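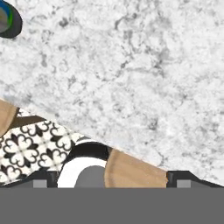

Farzana Mengal wrote:
Check your finger gap before you blame the policy. Mine did the same thing in September and I spent a whole evening yelling at the wrong config file.

Re: Arm stops dead over the counter, no error, no log
Posted by mudassar_y

The gap is fine, Farzana. I printed it every step until I hated the number. For anyone who skipped my first post: simulated kitchen, wrist camera, stock Gesari build. The arm heads for the counter, gets close, and at step 379 it quits. No collision flag, no timeout. The run is then filed as a success, so somewhere in my results there is a robot doing nothing very successfully.

Re: Arm stops dead over the counter
Posted by shufen_lau

How many runs, and did you reseed?

Re: Arm stops dead over the counter
Posted by mudassar_y

575 runs, reseeded every one. 97 of them froze. Never before step 379, sometimes a good bit after.

Re: Arm stops dead over the counter
Posted by prapai.w

This is the contact margin. The marble top has a fat collision shell, the wrist brushes it, the solver panics and holds position. Shrink the margin and go to bed.

Re: Arm stops dead over the counter
Posted by shufen_lau

Disagree. A contact would show up in the force readout and he says there's no flag. I think the planner is returning an empty path and the controller takes "empty" to mean "already there." That would explain the fake successes too, and the margin theory doesn't.

Re: Arm stops dead over the counter
Posted by prapai.w

The force readout in that build is decorative. I have driven an arm through a cabinet door with it reading zero.

Re: Arm stops dead over the counter
Posted by mudassar_y

Comforting. Same kitchen, further along the counter, with the green bottle lying on its side and the fingers open:

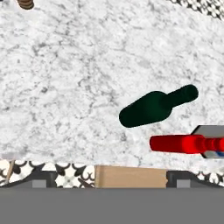

Re: Arm stops dead over the counter - tried both fixes
Posted by mudassar_y

Margin first, as Prapai said. Still froze, but now with a nice little tremble. Then I made the controller reject empty paths, and the log went from silent to 3,372 lines of "no valid path." So Shu-fen wins the fake success part. Why there's no path across a wide open stretch of marble, I couldn't tell you.

Re: Arm stops dead over the counter
Posted by prapai.w

Trembling is contact. I'm not moving on this.

Re: Arm stops dead over the counter
Posted by Farzana Mengal

Could be both? Also, please don't put this build on a real arm until it can tell "finished" from "stuck." Ours has an e-stop and I'd like it to stay shiny.

Re: Arm stops dead over the counter
Posted by mudassar_y

No real arm, I promise. Rerunning tonight with the old margin and the path check left on. Will post the log, minus 3,000 lines or so.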